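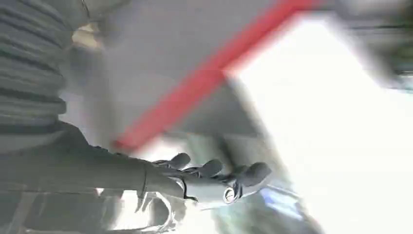 Unit 8: What changes on the floor

Read before Wednesday's seminar. Bring written answers to the two questions at the end.

1. The case

Mostinport is a repair and repacking shop with 56 employees. In May it moved part of its handling work from people to robotic hands supplied by Driltuson. The hand has rounded grey fingers. Most of our reading deals with what happened to the jobs next to it.

2. Tasks and jobs

A job is a bundle of tasks. The hand took over picking up and turning parts. Checking, labeling and talking to the customer stayed with the bench workers. Their day now has fewer short lifts in it and a lot more waiting and watching. Several said the watching was more tiring – see the interview notes from Bouzid, pages 2 to 8.

3. Pace

Before the change, workers set their own order of work. Now the cell sets it. One shift logged 1,497 handling cycles, and the bench had to clear each one. Matvii Harasym, the shift lead, asked for a pause button at every bench and got it after the first month. Compare this with Mamside, where only the supervisor can stop the line.

4. Skill and pay

Bench workers learned to clear a jam and restart the cell. Neither task was in the old job description, and the pay grade was not reviewed. Keep this separate from the question of job losses, which we cover in the next unit.

Questions

Which tasks at Mostinport got harder, and who would have known that in advance?

Should clearing a jam count as skilled work? Give your grounds.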